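Planning the Equipment Purchase for a Two-Gripper Teaching Station

Student project report, Dristeten Technical College
Department of Applied Automation
February 1, 2022

1. Purpose

Our group was asked to prepare an equipment plan for a tabletop station where a person teaches handling tasks with hand-held grippers and, in a second setup, with wearable hand devices. The department already runs one station of this kind. It wants a second one in the same building, and it wants to know what has to be bought, what can be made in the shop, and what can be shared.

The plan covers equipment only. Staff time, room charges and network work are handled by the department office and are left out.

2. How we worked

We started in November by going through the purchase records for the first station. They were incomplete. Several parts had been ordered under other course codes, and the cable orders were mixed in with those for the electronics lab. We sorted every line into one of four groups: grippers and wearables, computing, table and framing, and small items.

After that we sat in on work sessions and wrote down what was handled, what was swapped, and what people had to go and look for. This second step changed the plan more than the first one did. The records told us what was expensive. The sessions told us what held up the work.

3. Grippers and wearables

This is the largest group. We asked for quotes from two suppliers, Lirnov and Sugden. Lirnov sells the hand-held grippers as complete units with fingers and brackets fitted. Sugden sells the bodies alone and leaves the fingers to the buyer. On paper the Sugden offer is cheaper, but it assumes that our shop can cut and finish the fingers, and the shop was booked through most of the term when we asked.

We recommend the complete units for the first purchase – a pair, plus one spare set of pads. Pads are the part we expect to replace most often. They should have their own line in the yearly budget so that they do not compete with repairs.

For the wearable devices we recommend waiting. The existing pair can be moved between stations if the mounting points and connectors are the same on both. Sharing it means a booking sheet, and probably some arguments over the booking sheet, but it removes the most expensive line from this year's request.

4. Computing

Each station needs one desktop computer and at least one large monitor. We looked at reusing older machines from the drawing room. They would run the recording software, but they do not have enough ports for the cameras we plan to connect, and the adapters would cost a good part of what a new machine costs. The plan includes one new computer. The monitors can be reused.

5. Table and framing

The table should be light in color, flat, and easy to clean. A white covering makes dark items easy to tell apart from the surface, although it marks quickly. We budgeted for replacing it twice a year.

Framing can be ordered cut to length from Fuklow or cut in the shop. Delivery from Fuklow is 14 days, and the saw cuts come square, so we chose to order. The brackets can be made here.

6. Small items

Small items are easy to forget because each one costs little. In the old records they made up about 40 separate lines. The list includes cable ties, power adapters, storage boxes, shelf labels, and the everyday things used in the tasks: hats, bags, hangers, wire stands. We suggest a single fixed sum for this group, spent by the lab and reported once at the end of the term.

Wire stands need a note of their own. They are simple to buy, but the base must be wide enough to stay up when a soft item is pulled off. We tried to write a size into the plan and could not agree on one, so the plan only says that a stand has to be tested with a hat before more are ordered.

7. Storage and floor space

The new station will need shelving within reach of the table and a clear strip of floor on the side where people walk. Cables should run under the table or overhead. We added a cable tray to the framing order after the sessions – it was missing from our first draft.

8. Work at the table

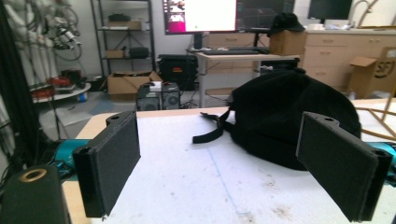
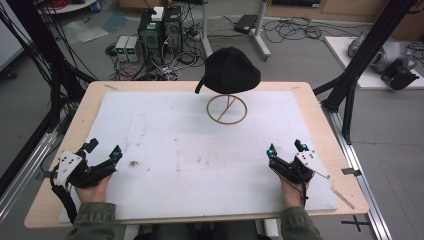
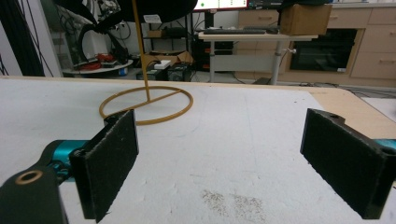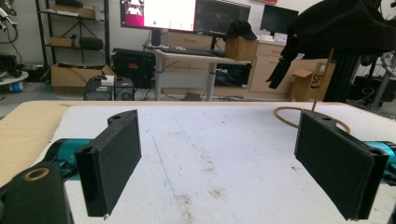

Black items on a white work surface, at the existing station.

Can the second station be bought in stages over more than one budget year?

The table, framing and computer have to come first and together, because none of them is useful alone. The grippers can follow in the next order, and the wearable devices can stay shared between the two stations until a later year.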